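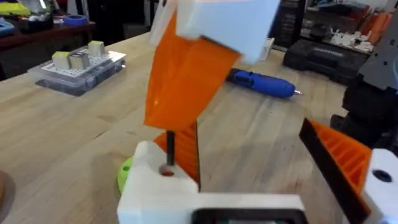

Polard Hardwax Oil for Tables and Worktops

Polard is a clear finish for indoor wooden surfaces that see daily use. It soaks into the top layer of the wood and leaves a low sheen, so the surface can be repaired in spots without sanding the whole piece. It is made by Matoušek at the company's Urkby plant and sold through Trastosberg Surface Supply.

Item number: 2339
Sheen: matte
Application: brush, pad or lint-free cloth
Coats: two on new wood, one for upkeep
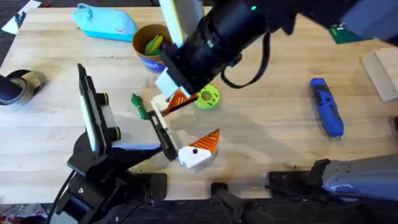
Choice of tone has the greatest effect on the finished look. Clear Polard deepens the natural color of most woods by a shade, and dark woods change very little. Pale tops are another matter. On a blond surface with faint grain lines and scattered dark specks, like the tabletop shown, customers who wish to keep the light color should order the Natural tone, item number 1821. A test on the underside is advised in all cases.

Preparation

Sand with the grain and remove all dust. Stir the can well – do not shake it. Apply a thin coat, wait 50 minutes, and wipe off any oil still standing on the surface. Leave overnight before the second coat.
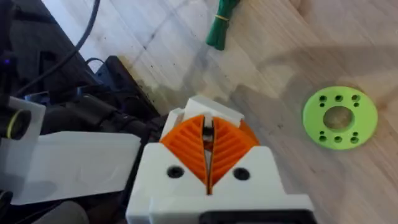 Flat areas are simple to coat, but shaped work calls for more care. Oil left in grooves and recesses stays soft long after the rest has cured. Fine, closely spaced ribs such as those on the orange fingers are a hard pattern to wipe clean, and carved or reeded edges with similar detail should be worked with a nearly dry brush.

Ordering

Price per can: $59. Trade accounts may order by the case. Orders received before noon leave the Trastosberg warehouse the same day. Opened cans cannot be returned.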